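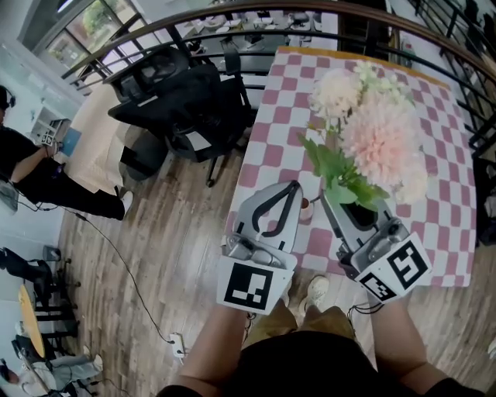 *Hand-held grippers on a table-setting task: the right one closed around the neck of a flower vase.*

## Skoter Hand Grippers

Show the job with your own hands, and let the arm learn it from there. Skoter grippers come as a pair, one for each hand, and the marker tags let our software follow how each one moves. No joystick, no code – just the job, done the way your crew already does it.

We love what this does for the people on the floor! At Drestwood, a banquet and catering house, the dining room crew used to hear about new machines after they were bought. Now they're the ones doing the teaching. A server who has set tables for 13 years decides how a vase gets picked up and where it goes, and the arm on the late shift works from that.

Jobs have changed too. Two of the crew now spend part of the week recording tasks, on paid time, and the Friday reset no longer keeps everyone past closing. The fussy parts (folding, candles, anything a guest asks for) stay with people, and we think they should.

**In the case**

- 2 grippers, left and right
- Marker tags, fitted, plus 6 spares
- Charging lead and wall plug
- Printed quick guide

**Good to know**

- Plan on 10 recordings per task before a first trial
- Keep the tags clean and facing out
- Take turns – wrists get tired on long sessions
- Works with Vesetti arms; for Havlíček arms, order the adapter plate separately

Replacement finger pads are sold in pairs.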